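Print | E-mail

Luson publishes results of chore trials: tidying goes well, laundry and dishes do not

FLELLPORT, 17 Nov 2022 - Luson, which tests automated equipment for stores and home-care providers, has published the results of its first trials of machines doing everyday chores. The report, "Chores, Counted," covers 2353 attempts at household and shop-floor jobs, all of them done with two-finger grippers on ordinary tables, counters and shelves.

The short answer to the question most customers ask is that machines can do a few of these jobs now, under supervision, and can't do most of them yet.

Luson tested three groups of work. The first was picking up single items and putting them where they belong, such as pens in a cup or bottles on a shelf. The second was restocking and facing in a small store aisle. The third was housework with soft or wet items, including folding towels and washing bowls by hand.

Picking up and putting away single rigid items gave the best results. The system finished most of these attempts without help when the item lay clear of other things. Results fell when items touched each other or lay flat against a wall. Thin, round handles were harder than boxes, and shiny parts were harder than dull ones. A person doing the same tidying was faster in every comparison.

Restocking was mixed. Cartons and cans went onto the shelf in order, but the system often left gaps and did not notice labels facing the wrong way. Store staff had to walk the aisle afterward.

Towels and dishes went badly. Fewer than 300 attempts were made in this group before Luson stopped it for the season. The team plans to start it again when a softer fingertip is ready.

"We get asked whether a store can buy one of these and send the evening crew home. No, it can't," said Golshifteh Rahimi, head of trials at Luson. "It can clear a counter if the counter isn't too crowded and somebody is nearby. For some of our customers that is worth having. For most of them it is too early, and we have told them so."

The trials were run with Relalari, a chain of beauty supply stores that lent staff time and stock. Tester units at a cosmetics counter are picked up and left lying all day, and putting them back takes up a large part of a closing shift. Relalari asked for brushes, pencils and compacts to be on the list for that reason.

"My people spend the last part of the evening standing brushes back up," said Prakash Naidu, store operations manager at Relalari. "I would hand that job over tomorrow. What I saw was a system that does one brush nicely and then takes a long time to think about the next one. I'm not ordering anything this year, but I want to be told when it gets quicker."

Tabletop work with a makeup brush:

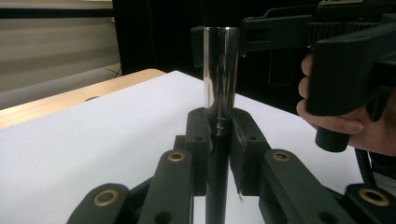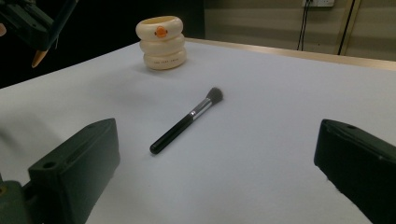
Relalari will take part in a second round of trials, which will use full counter displays and more than one kind of holder. Luson will also change how it scores an attempt. In the first round, an item placed in the right holder counted as a success even if it leaned or faced the wrong way. Staff at Relalari said they would have redone many of those, so the second round will count them as failures. Luson expects its success figures to go down as a result.

A third partner, the home-care provider Negussie, joins for the household part of the work. Its list was drawn up by care aides and includes clearing a bedside table, picking things up off the floor and putting groceries away. Cooking, bathing and anything involving medicine are left out.

Luson does not sell robots and has no plans to. It is paid by the companies that ask for the tests, and partners see the results at the same time as everyone else.

The full report, with a table of results for each item and a list of the failures by cause, is free on request from the Luson office in Flellport. Stores and care providers that want an item added to the second round should write to the same office before the end of November. Please send 3 of each item, unopened if possible, and say where it is normally kept. Items will not be returned.

Press contact: Trials Office, Luson, Flellport

Print this release | E-mail this release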